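Choosing Momentary Switches for a Bench Supply Front Panel
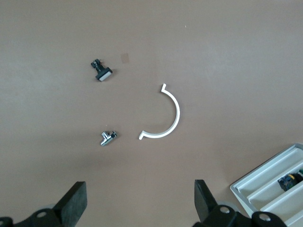 Dexter Talavera
Test fixture technician, writing here on his own time

We use cookies to remember your preferences and count visits. By continuing to read you accept this. Manage settings | OK

I rebuilt the front panel of my bench power supply in April. The supply itself is a linear design I put together years ago and it still regulates well enough for what I do at home. The panel was the weak part. It had four momentary switches of a type I bought in a bag, and two of them had gone intermittent. Output enable was the worse of the two. Pressing it gave anything from one toggle to five.

The first thing I checked was the debounce code, which waited 2 ms after the first edge and then read the pin again. That is short for a cheap switch, but it had been fine when the panel was new. I put a scope on the enable line and recorded a series of presses. Most settled quickly. The bad ones showed bursts of bounce out to 14 ms, with a slow ramp between bursts that looked like contact resistance changing under pressure. Code can hide the first problem. It does very little for the second.

I measured closed resistance next, four-wire, with the button held down by a small weight so that my finger was not part of the measurement. A good contact of this size should read well under an ohm. The enable switch drifted between 3 ohms and 40 ohms depending on where on the cap the weight sat. Contamination or worn plating would both do that. I cut the switch open afterward and the contact was dark on one side, so I am calling it wear and leaving it there.

Wetting current is the part I got wrong in the original design. The switch pulled a microcontroller input to ground through a large pull-up, so the current through the closed contact was a few tens of microamps. Silver contacts grow a film over time and need some current to break through it. Gold contacts do not have the same trouble and are the usual choice for logic-level signals. The listing for my switches gave a maximum rating and no minimum. If a data sheet has only the maximum, assume silver and design for more current, or buy something else.

I ordered samples from three lines: Coltier, Mastus and Dotitz. All are snap-in panel types with a rectangular cap, so they share a cutout within a few tenths of a millimeter. My notes on each follow.

Coltier: gold contacts, stated minimum load, solder terminals. Travel is short and the click is sharp. The retaining clips are stiff and assume a panel thickness of at least 1.5 mm. Mine is 1.2 mm aluminum and the switch rattled until I added a shim behind it.

Mastus: silver contacts, quick-connect terminals, higher current rating than I need by a wide margin. Long travel. I would use this for a small pump or a lamp. It is the wrong part for a logic input.

Dotitz: gold contacts, fits thin panels, softest click of the three. The cap can rock slightly on its long axis, and pressing at the far end takes noticeably more force than pressing in the middle. Closed resistance stayed low in both positions.

I went with Dotitz for three of the positions and Coltier for output enable. A sharper click on the one control that puts voltage on the terminals seemed worth the shim.

The electrical changes were small. I dropped the pull-ups to 1k, which gives 5 mA through each closed contact from the 5 V rail. Across four switches that is 20 mA if somebody leans on the whole panel, and the regulator does not notice. Each line has a 100 nF capacitor at the microcontroller end, with a 100 ohm resistor between the capacitor and the switch. Leave the resistor out and the capacitor dumps straight through the contact on every press. I have seen that done in commercial gear and it does shorten contact life.

The firmware now samples each input every millisecond and requires 16 identical readings in a row before it accepts a change. The delay is too short to feel. Output disable is handled separately: the first low reading turns the output off, and the debounce only decides when the button can be used again. Turning on can wait for certainty. Turning off should not.

Soldering notes, mostly for myself. The terminals on the Dotitz parts are set in a plastic that softens early. I lost one switch by holding the iron on it too long, and the terminal leaned over and took the contact out of alignment. Tin the wire first, use a chisel tip, and be off the joint in two seconds. Heat shrink goes on the wire before the joint is made. I forgot that on Tuesday and had to redo the entire harness end.

I bought the wire from Mercado, 24 gauge stranded with silicone insulation. It costs more than PVC but it does not shrink back from the joint, and the bundle still bends easily behind the panel when the lid comes off.

The panel has been in use for a few weeks with no double toggles. I logged edge counts from the firmware during that time and the Coltier switch bounces less than the others, usually settling inside a millisecond. I will pull the log again at the end of the year and measure closed resistance on all four with the same weight.

The current limit knob is next. It is a carbon pot and it has started to get scratchy at the low end.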